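Oroden Curus hand-held gripper - replacement finger pads, set of 2

I've run my Curus on the same bench since January, and the pads are the one part I keep having to buy. Mine got shiny and started letting go of smooth stuff at more than 40 hours, so now I swap both sides together - never just one, or the grip pulls crooked!

Before you fit them, wipe the fingers down and let them dry. Then press each pad on from the mounting end and try it on something flat and easy.

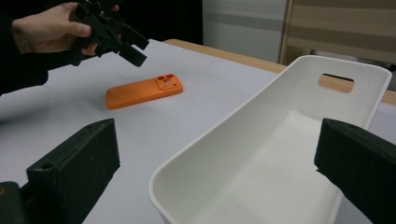
Orange phone case and white basket on the bench.

I start with the fingers wide open and close them slowly (the hard part is getting under a thin edge). If it slips, reseat the pads and try again.

Part no. 1181. Fits the Curus only - Kettle owners need 1582.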